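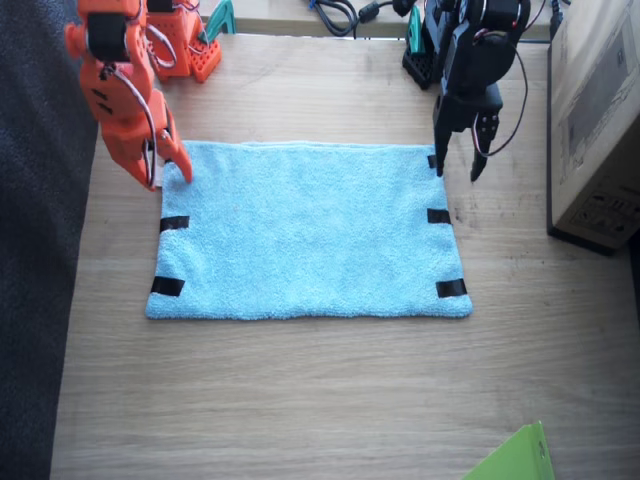 Blue towel with tape strips, on the table.

September, 4:15 pm. Bat work for the Vaddale club.

Katia's maple bat is back with a hairline crack above the handle. Wicked thin glue in, clamped, left overnight. Margus thinks it is done for games. Fine for the cage.

Weighed 17 of the ash billets from Rivadeneyra. 3 too heavy for the juniors, set aside for fungos. Lathe still chatters near the knob end. Dropped the speed, a bit better. Ask Ülle about the tailstock.

Nicanor wants his knob flared like the old one. Need the old one to measure.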